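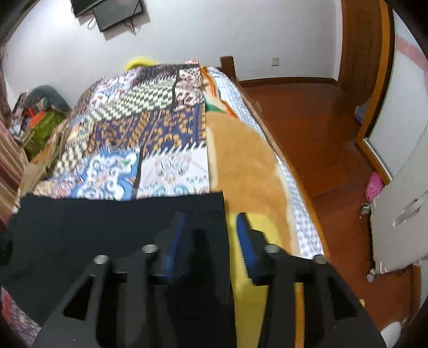 **Ticket 97: quilt slides off guest bed, Ketden house**
Opened by: Shazia Satti
Date: 2020-04-25
Status: open

Quilt creeps toward the foot overnight. Pillow end is bare by morning.

**Tried**

- Tucked the quilt under the mattress at the foot. Held for 2 nights.
- Moved the tan blanket to the side. No change.
- Swapped the bottom sheet for the blue checked one. Slower, still slides.

**Reply, Ehsan Hashemi**

Is laundry being folded on it? Heavy clothes drag the patchwork when you pull them off.

**Reply, Shazia**

Yes, most days.
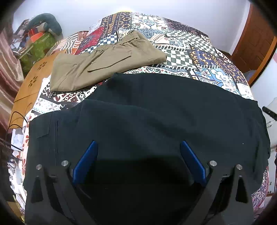
*Khaki pants and the dark garment on the patchwork bedspread.*

**Next step:** fold on the table for 4 days, then report back.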